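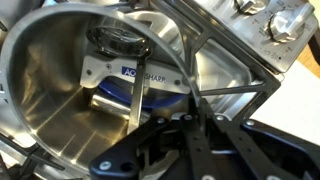
How should small kitchen tools be stored in a shared kitchen?
Keep them together in one place which everybody can see and reach, and store the sharp or heavy ones separately from the light ones. In our project the small tools were lost less often when they had one fixed home, even a very simple one.

Small Tools in a Shared Kitchen: Where Do They Go?
Student project report, Home and Living Studies
Written by Chia-hao Lai
Submitted Feb 29, 2020

1. Why I chose this subject

I live in Likau House, which is a student residence with one kitchen on every floor. On my floor the pots and plates are easy to find, as they are big and the cupboards were made for them. The small things are the problem. A tin opener, a peeler or a knife sharpener has no natural place, so each person puts it back in a different drawer. After some weeks people believe it is lost and they buy a second one.

My project asks two questions. The first is which small tools are most difficult to keep in order. The second is whether a cheap change in the kitchen can help, without new furniture and without strict rules.

2. What I did

I worked in two kitchens. The first is the kitchen on my own floor, and I call it the Likau kitchen. The second is in Breven, a smaller residence near the river, where a classmate let me do the same work. Each kitchen was observed for 20 days before the change and 20 days after it.

I asked the residents to write in a notebook every time they searched for a tool and could not find it within one minute. They should write the name of the tool and where it was found at last. I did not ask for their names. Altogether the two notebooks had 303 entries, which was more than I expected. Some of them were not very serious (one person searched for "my patience") and I left these out when I read the results.

3. The change

I first wanted to buy drawer dividers, but the drawers in Breven are too shallow for the ones in the shop. Then my teacher suggested to use a thing which is already in the kitchen. So we took a large stainless steel bowl in each kitchen and put it on the worktop as the home for small tools. The knife sharpener went in, and other small objects which had before no fixed place.

A steel bowl has some good points for this use. It is easy to wash, it is open at the top, and a white or coloured tool shows well against the metal. The sharpener in the picture is an AccuSharp with a white body and a blue part, and it can be recognised quickly. Dark things and metal things are harder to notice in such a bowl, and a metal tool can look almost like a part of it. I would not have thought of this before I did the project.

Knives were not allowed in the bowl. They stayed in the knife block in Likau and in a separate drawer in Breven. I put a small paper note on the wall with this rule, and it was the only written rule of the project.

4. Results

Before the change, the notebooks mentioned most often the tin opener, the peeler, the bottle opener and the knife sharpener. The places where they were found were very different: the cutlery drawer, behind the toaster, on the window sill, and two times in the fridge.

After the change there were clearly fewer entries in Likau. In Breven the difference was smaller. I think the reason is the position of the bowl. In Likau it stood near the sink, where the tools are washed, and people dropped them in on the way. In Breven it stood on the far end of the worktop, and one had to walk around the table.

The bowl also created a new problem. In the second week people began to put in things which are not kitchen tools, for example keys, a phone charger and a bag of rubber bands. When the bowl is too full, a person must dig in it with the hand, and this is not pleasant and makes a lot of noise in the morning. I emptied it one time in each kitchen and put it back with only the tools.

The sharpener was a special case. Most residents told me they use it less than once in a month. Before, they did not know that the kitchen had one. When it was lying in the open bowl, four persons asked me how to use it, and we tried it together on the old bread knife of Macedo Hall, our neighbours, who had complained about it for a long time. (The instructions said not to use it on this type of blade, so we stopped and took a normal knife.)

5. The cost

The bowls cost nothing, as we had them already. If a kitchen must buy one, I found a suitable bowl at the Morilik shop for 580, in the local money. For comparison, this is cheaper than a set of drawer dividers in the same shop.

6. What I would do differently

I would choose the place of the bowl together with the residents, and I would use a bowl with a flat bottom, because a round one turns when you take something out. I would also try two smaller bowls, one for daily tools and one for things like the sharpener, which are needed seldom.

The weakest part of my method is the notebook. People who are in a hurry do not write. In the exam period there were almost no entries, and I do not believe that nothing was lost in that time. I would like to repeat the test in June, when most residents are cooking at home more often, and compare both notebooks again.

The Likau bowl is still next to the sink. Breven has taken its bowl back for salad.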